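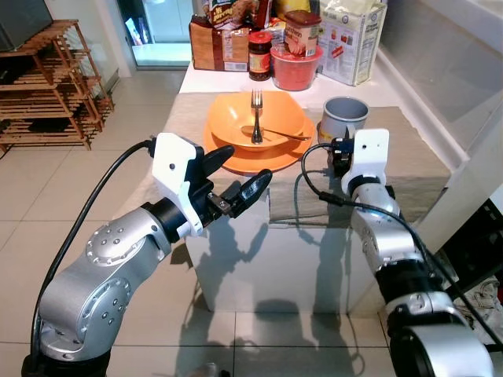 The Muvden benchtop dishwasher has been in our kitchen for seven months, long enough to say what it does well and where it gets annoying. It suits a flat with no room for a full-size machine, and it connects to the kitchen tap or fills by hand from a jug. Before you buy one, look at what you eat off. Dishes on a table, with a plate among them, don't look like much of a load, but the rim of a plate decides whether the spray arm turns, and on a dinner plate you want to check that before anything else.

June
By the Drulldale Home desk
4 min read

Our everyday plates fit upright in the back row with a little clearance. The old serving plates don't, and have to lean forward, costing you the space where the bowls would go. Muvden prints an interior height on the carton but measures it from the floor of the tub, well below where the rack holds anything. Take a plate to the shop if they'll let you.

The normal cycle takes 62 minutes and handles most dinners. Porridge needs a rinse first. Baked-on cheese comes off on the intensive setting, though it's a long wait and the kitchen gets steamy when you open the door. Glasses were cloudy at first — our water is hard — and came good once I swapped to Jetance tablets, cut in half. A whole tablet is too much for a tub this size and leaves a film on the plastics.

Drying is the weak spot. Mugs hold a puddle in the base and containers come out wet. I open the door a crack at the end and leave it overnight.

The tap adaptor in the box didn't fit our laundry-style mixer. A Minhas one did, for $29, and hasn't leaked. Filling by jug works too, but it takes several trips and the beep that tells you to stop is easy to miss with the rangehood on. The drain hose is short. Ours just reaches the sink, and it must be clipped down or it flicks out when the pump starts.

Noise is fine with a door between you and it. In an open-plan room you'll turn the telly up. The filter twists out easily and wants a clean every week or so, more if you have rice often.

The two-year warranty covers the pump but not the hoses or the door seal. Ours has needed neither so far. For a household of two who cook most nights I'd buy it again, at the sale price. A family of four would be running it all evening and should hold out for a proper under-bench model.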